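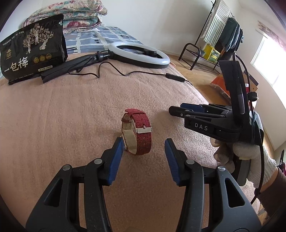
Red watch on the bed in the back bedroom, Flilstead.

Minutes, household contents meeting, April
Start 4:20 p.m.
Present: Patricio Henríquez (chair), Baltasar Escobar, two tenants, the writer of these minutes.

1. Last minutes
Approved, with one objection. Baltasar does not agree that the hall closet was "finished" in March. The word was changed to "started."

2. The watch
Patricio wants the red-strap watch listed under valuables. Baltasar asked on what evidence. The only paper is a Truvura repair slip with the number 321 on it, and the slip doesn't name a watch. Patricio said a woven strap with a leather lining is a sign of quality. The tenants were not convinced, and neither was the writer. Listed as "wristwatch, red strap, value unknown." Patricio will ask Ibarra for a price in writing. Their last one came by phone and went up by $20 the next day.

3. Back bedroom
The proposal is to sort small items on the bed, on top of the pink blanket, and leave the checked sheet and the floral quilt at the head end where they are. Baltasar said that sorting on a fuzzy blanket is how small things get lost. Patricio said it has worked so far. Asked how he would know, he said he would look into it.

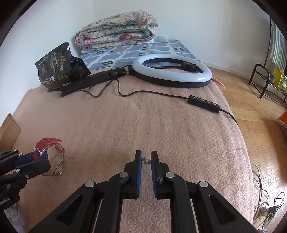 Does the blanket get washed before or after the sorting?
After, once it has been shaken out over a plain sheet and checked for small parts.

Agreed on those terms. Baltasar asked for it to be recorded that he expects to find things in the lint trap anyway.

4. Ring light
Patricio claims the ring light and its tripod are worth keeping for listing photos. The Vimano quote for a photographer was $100, and he considers the light a saving. One tenant pointed out that a saving requires that someone take the photos. No photos have been listed since the light came up in February.

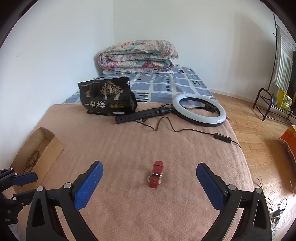
Patricio replied that the listings were held up by the descriptions, and that he has a draft. The draft was not brought to the meeting. The light stays until the next meeting, with the cord coiled when it isn't in use. If there are still no listings, it goes in the sale with everything else.

5. Money
Balance stated as $1,916. Baltasar asked whether this includes the closet shelves. Patricio thinks so. Receipts to be shown next time, not summarized.

6. Other business
The snack pouch with the gold trees is food and does not go on the contents list. Passed without discussion.

Closed 5:35 p.m. Baltasar has the keys.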